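June 18, 2020
By Moataz Ghoneim

I have finally finished the white paint chapter of my life, and I have so much to say about white paint!

Some background for those of you who only come here for the bread posts. We moved into the house on Stemholm Road in November, and every single wall in it was the same yellowish cream, including the inside of the closets. The previous owners must have bought it by the barrel. I told my wife I'd have the whole downstairs repainted in a month. She laughed, very kindly, and went back to unpacking the plates.

What I did not know then is that white is the hardest color in the store. I went in thinking I would walk out with a can of white. The woman at the counter asked me which one and slid a fan deck across to me, and it had 85 whites in it. Eighty-five! Some had a drop of pink, some had a drop of green, a few were so close to gray that I asked if they'd been put in the wrong deck. (They had not.) I took home six sample pots and felt like a kid with a bag of candy.

So, the samples. My first mistake was painting them straight onto the cream wall, all in a row, each one touching the next. Don't do that. Next to that old cream, everything looked blue. I stood there for a whole evening convinced that all six pots were blue and that the store had played a trick on me. The next morning I painted big pieces of poster board instead, two coats each, with a border of bare board left around the edge, and moved them from room to room. What a difference! The one called Vergate, which had looked like skim milk on the wall, was suddenly soft and calm, with the tiniest bit of green in it. Rarnberg went the other way. I loved it in the pot and it turned into a peach by lunchtime.

The light matters more than the paint, it really does. Our front room faces north, and north light is cool and steady all day long, so any green or gray hiding in a white comes right out and says hello. The kitchen gets the afternoon sun and forgives everything. I must have carried those boards up and down the hall a hundred times (my daughter says 101, and she says it with great confidence, so I'll go with hers). I looked at them at breakfast, I looked at them with the lamps on, I looked at them at one in the morning when I couldn't sleep. They were different every time and I enjoyed it every time.

I also changed all the bulbs halfway through, which meant starting over. The old ones were the very warm kind, and under them Vergate looked like the cream I was trying to get rid of. If you're thinking about new bulbs, put them in first and then pick your paint. I would have saved myself two weeks and a rather tense dinner.

Then there's the prep, which I had been dreading and ended up loving. I washed the walls with a sponge and a bucket of mild soap, filled the nail holes, sanded, wiped, found more nail holes, filled those. Whoever lived here before us hung a great many pictures, and hung most of them twice. There is something wonderful about running your hand over a patch you've sanded and not being able to find it. I did the ceiling first, then the walls, then the trim, and I cut in the corners by hand with an angled brush my uncle gave me years ago. It's a Boström, with a handle worn down to the bare wood, and it still holds a line better than any new brush I've tried.

Two coats of primer on that cream, by the way. I tried to get away with one, and there was a shadow over the fireplace that came through like a ghost. Two coats, let it dry overnight, and then it's a joy to paint on.

And the finish! I haven't even talked about the finish. I put eggshell in the front room and flat in the hall, same white from the same can number (2461, I have it written inside the fuse box door now, and you should write yours down too), and people keep asking me why I used two colors. Flat drinks up the light. Eggshell hands a little of it back. A big smooth surface in a pale gray white will go green at one end and almost bright at the other, and it's all the same paint.
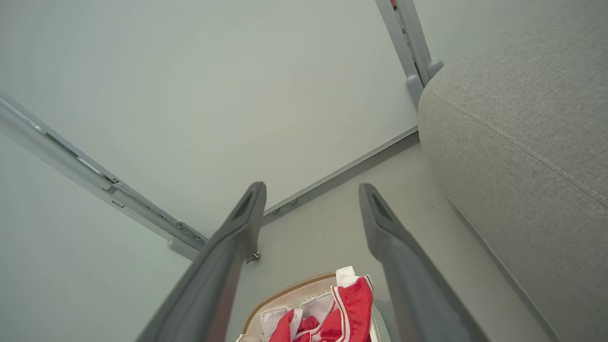
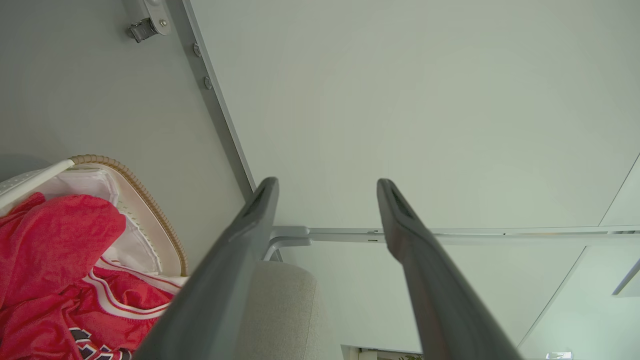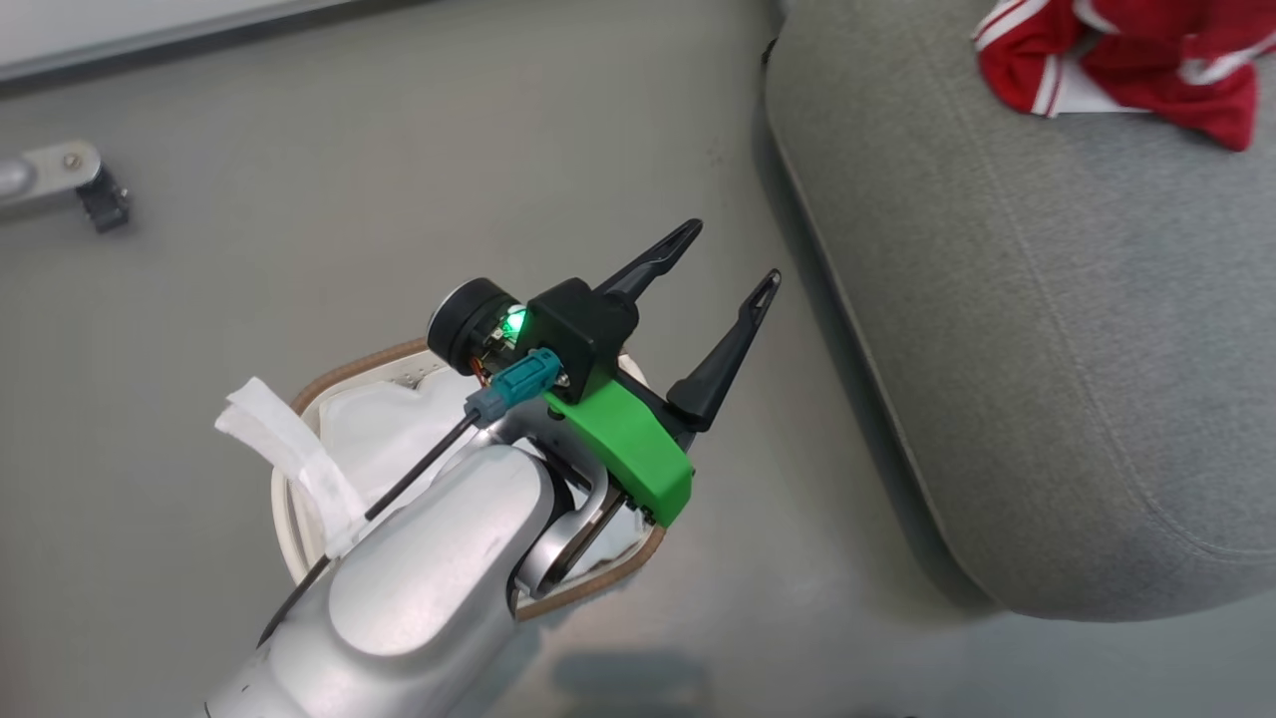

The trim was the last big question. I'd always assumed you use a brighter white on the trim so it pops, and in the kitchen that's what I did, and it's crisp and cheerful and I'm very happy with it. In the front room I tried it the other way and used the wall color on everything, baseboards and window frames and all, only with more shine. I was so nervous that I did one window and then left it alone for three days. My wife walked in, looked at it, and said the room felt bigger. I had the rest of it done by the next evening.

A few smaller things I picked up along the way. Stir the can far longer than you think you need to, and scrape the bottom. If you have more than one can, pour them together into a big bucket so you don't get a change of shade in the middle of a wall. Pull your tape while the last coat is still a bit soft, slowly, back over itself. Wrap your roller in a plastic bag and put it in the fridge between coats, and warn the family first so no one thinks it's dinner.

Upstairs is still cream, all of it. I've got the poster boards leaning against the bed in the back bedroom, which faces east, and this morning Rarnberg looked so pretty in there that I may have to forgive it for the peach business. I'm giving it until the weekend and then I'm buying a gallon.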